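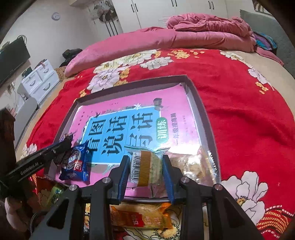
Somebody wrote to us in February asking whether we couldn't just put the snacks in a bag and skip the box, seeing as her kids go straight for the food and the workbook ends up under the bed anyway. Fair question! We get a version of it most months, and the short reply is that you can absolutely skip the box. The longer reply is more or less the story of this company, so I may as well put it on the About page.

## Hi, we're Jimutska

I started Jimutska out of a spare bedroom on Gallagher Street, packing treat-and-study boxes for kids in first and second grade who are learning to read and write Chinese. Each box has a workbook or two and a pile of wrapped snacks to go with it. That was the whole idea and it's still the whole idea, except now there's a proper packing room, and the bed at my house gets used for sleeping (mostly, I still lay things out on the blankets when I'm trying out a new box, because it's the biggest flat surface I own and my kitchen table wobbles).

I taught Saturday classes for years before this. The kids I taught spoke Chinese with their grandparents and English with everyone else, and when it came time to write a few sentences they'd freeze up. Picture-and-sentence workbooks are what got mine going. You look at a little drawing, you say what's happening, then you write what you said. It's slow at first. Then one day a kid writes a whole paragraph about a dog stealing a dumpling and you drive home grinning.

The snacks came in as a bribe, I won't pretend otherwise. One page, one small thing out of the box. Small round pastries go over best at our house, and anything in a crinkly wrapper comes a close second.

## What goes in

The workbook always goes flat on the bottom. Then the snacks go on top and around the sides, and I try for a mix:

- something bready or cakey, single wrapped
- something salty
- one packet the parents will want to steal (you know who you are)
- one that I pick purely for the wrapper

Shallow boxes work best. We tried a deep one our second year, and everything slid down to one end and the pastries got squashed by the workbook. I still have a stack of those deep boxes if anyone is moving house.

Everything we pack is individually wrapped and sealed by whoever made it, and we leave the original labels on so you can check ingredients yourself. If your child has an allergy, please write to us **before** you order. We'll go through the snacks with you and swap what needs swapping. We can also send a workbook-only box, and it costs less.

## Where we are now

We send out 400 boxes in a regular month, a bit more right before school starts. There are 3 of us in the packing room, and we all do everything, including sweeping. Last fall we packed 541 in one month and I ate a lot of crackers standing up.

We ship to 19 states. People ask why not all of them and the boring truth is summer heat. Soft pastries and a hot delivery truck don't get along, and I'd like to get a better summer box worked out before I promise anything to Arizona.

Two other names you might see on your paperwork: Brondis prints our boxes and lids, and Plirness handles the shipping, so that's the name on your tracking email. It's not spam, please don't delete it!

## Choosing a level

Go by what your child can write today, and pay no attention to what grade they're in. A second grader who has never written a sentence will be much happier with a first grade book. If you're stuck between two, get the easier one. They finish it, they feel great, and you get to order the next one (which I admit suits me fine).

You don't need to read Chinese yourself to use the boxes. Plenty of our parents don't. We put in a half-page sheet in English that says what each section wants, and if the sheet doesn't make sense, email me and I'll fix the sheet.

## Getting hold of us

Email is best. I answer in the evenings, usually after 8, and not on Monday, when we pack all day. If your box shows up dented, keep the lid and tell us what got crushed, and we'll put a replacement in the mail.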